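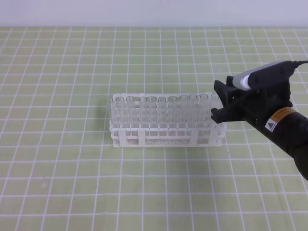 Figure 3. White plastic tube rack on a gridded mat.

3.2 Sample storage and labeling

Well water was collected in April from 937 households in the Quartey district. Each household filled one tube at the kitchen tap after letting the water run, and a second tube was filled at the wellhead where the owner allowed it. This gave 2,066 tubes in all, including field blanks. Tubes were capped on site and carried to the Virkier laboratory in insulated boxes.

Labels were printed before each trip. In the first week the ink smeared on wet tubes, and 5 samples could not be matched to a household. These were dropped. All later labels were printed on coated stock supplied by Raltell.
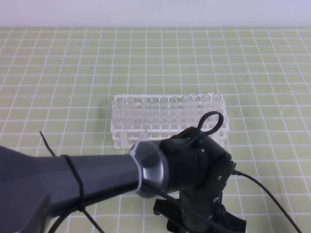 Figure 4. Rack with clear test tubes on the gridded tabletop.

Racks were logged in the order they arrived. Nitrate was measured first, followed by hardness and iron. A batch held no more than 80 tubes, and each batch included a blank and a standard. If the standard read outside the accepted range, the whole batch was run again the same day.

Owners who asked for their results received them by mail. Wells in the Zendedo valley were treated as a separate group in the analysis, as they are deeper than the others and draw from a different aquifer (Section 4.1). The full results table was last updated on 12/27/24.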